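Tumero Kitchen Stand Set: User Guide
Section 4. Setting up the mug tree, the dish rack and the tray 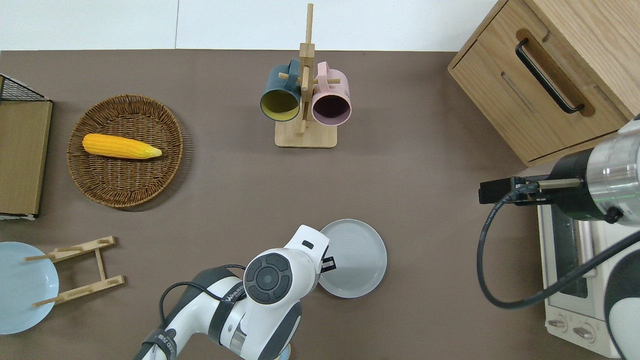
4.1 Before you start

Read this section to the end before you put any dishes on the stands. The mug tree and the dish rack must be already assembled (see Section 3). If the post of the mug tree still turns in its base when you hold it, go back to Section 3 and tighten it.

Choose a flat table or counter near the place where you dry your dishes. Wipe the surface and let it dry fully. Do not use the wooden parts on a surface which is wet or hotter than 90 °F.

4.2 Placing the mug tree

1. Put the mug tree on the table with the square base flat. Press lightly on top of the post. The base must not rock.

2. Turn the tree so that the arms point to the left and to the right, and not toward you. In this position it is easier to take a mug without touching the other one.

3. Hang the first mug by its handle on one of the upper arms. The mug will tip and its opening will look down. This is the correct position.

4. Hang the second mug on the opposite side. Try to use two mugs of similar weight. Different colors and shapes are of course no problem.

5. Push each handle toward the post until it stops.

Note: Some handles are too narrow for the arms. Please do not force them. A narrow handle can crack, and the crack is sometimes seen only after some days.

Caution: Do not hang all your mugs on one side. The tree can fall. The total load for the Kinanum mug tree, item 308, is written on the label under the base.

4.3 Placing the dish rack

1. Put the rack on the table with the pegs up. Leave enough space between the rack and the mug tree for your hand and one plate.

2. Check with your finger that every peg sits firm. If a peg is loose, take it out, clean the hole and press it in again.

3. Stand the plates between the pegs, beginning from one end. Large plates go first, small plates after.

4. Put a dry cloth under the rack when the plates are still dripping. Change the cloth when it is wet through.

Note: A plate can lie flat beside the rack while you make order on the table, but do not leave it under the pegs. When you lift the rack, the plate can be scratched.

4.4 Using the woven tray

The round tray (item 108) is for dry food such as bread, fruit or an ear of corn. Vegetables which you have washed must be dried with a towel before they go in the tray. Do not put hot pans on it.

To clean the tray, shake it upside down and brush along the spiral with a soft brush. Do not soak it. If it became wet by accident, let it dry in the air, away from the heater.

4.5 Care of the wood

Wipe the mug tree and the rack with a damp cloth one time per week, for example every Monday. Never put them in the dishwasher. When the wood feels rough, apply a thin coat of Fedo wood oil, wait until it is dry, and only then hang the mugs again.

For spare pegs, ask for part 708. Questions about this section can be sent to Rochelle Treloar, customer care, Sleiman Home Goods.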